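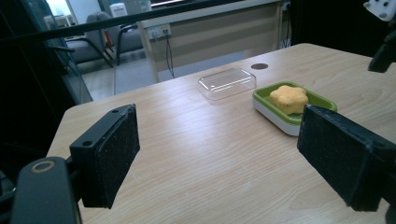

Hsiu-ying Wu asked, before the chair had finished saying good afternoon, whether the Ernon kit was still on trial or had quietly been bought. Still on trial. The offer from Uvidance runs to the end of May.

Present: Léonie Jacquet (chair), Yasuo Wada, Capucine Brunet, Hsiu-ying Wu. Apologies: Capucine Vasseur, who sent a list of objections in her place.

1. Kit under review. Yasuo reported on the hand-held gripper and the small-items exercise, sponge and soap dish included. He likes the finger pads. He does not like the manual, which has 22 pages on unpacking and 2 on use.

2. Price. Uvidance wants 500 a month with support. Hsiu-ying asked what support meant. Léonie read out the clause, twice, and the question was left open.

3. Objections from C. Vasseur. Taken as read, except the one on storage, which was read aloud and agreed with. The Brukerdale office has no spare cupboard and will not be getting one.

4. Rival offer. Collet has promised a quote. Collet promised it at the last meeting too.

Actions: Yasuo to ask for 2 spare sets of pads. Léonie to get the support clause in plain words. Capucine B. to chase Collet.

Meeting closed at 4:40 p.m.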